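Home Forum Teams Build Logs Rules Search Log in

Shelf task in sim: how much are you randomizing?

mahamf
Our club got the shelving task running in simulation last night and I'm so happy with it!! Two arms, one open rack, pick from the low shelf and place on the upper one. We're calling the project Stirnus (long story, blame Sunee). The planner has done 138 runs so far and I could watch it all day.

Question for people who've done this before: how much do you move the rack between runs? I'm shifting it 3 cm at most, and somebody on our team says that's way too timid.

stinon_kid
Too timid, yes. We went up to 18 cm and the policy got so much better at the real rack. Go big! Rotate it too.

cao_lab_rat
Disagree with going straight to 18. If part of the low shelf ends up out of reach you're just collecting failures and calling it variety. Check reach first, then widen. What does your layout look like?

mahamf
Good point about reach. This is the current setup, default lighting:

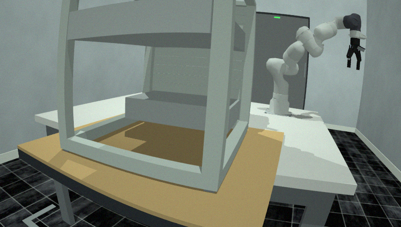 I left the sides of the rack open so the arms can come in at an angle, and the posts are thick because the school's real one is chunky like that. Collision meshes are plain boxes and the whole thing loads super fast now. My first version had rounded edges on the collision side too and it crawled.

stinon_kid
Oh nice, that's cleaner than ours. Are the arms on their own table in the real room?

mahamf
Yep, separate table, bolted down. So the rack can slide without touching the arm bases.

jastach_sunee
Sunee Thepsuriya here, the one who said timid :) I still want the rotation. On the real bench people bump that rack every single meeting and it never goes back square. Position alone won't cover it.

cao_lab_rat
Fine, rotation I'll give you. But please log the reach failures separately from the grasp failures. We lumped ours together last July and had to redo 1,000 episodes.

mahamf
Ouch. OK, splitting the logs tonight, then a reach check, then small rotations. Shadows are next on my list, the rails and shelves throw a lot of them and I want to try moving the light.

stinon_kid
Do the light!! It's the most fun part. Post your numbers when you have them, I want to compare with our rack.

Home Forum Teams Build Logs Rules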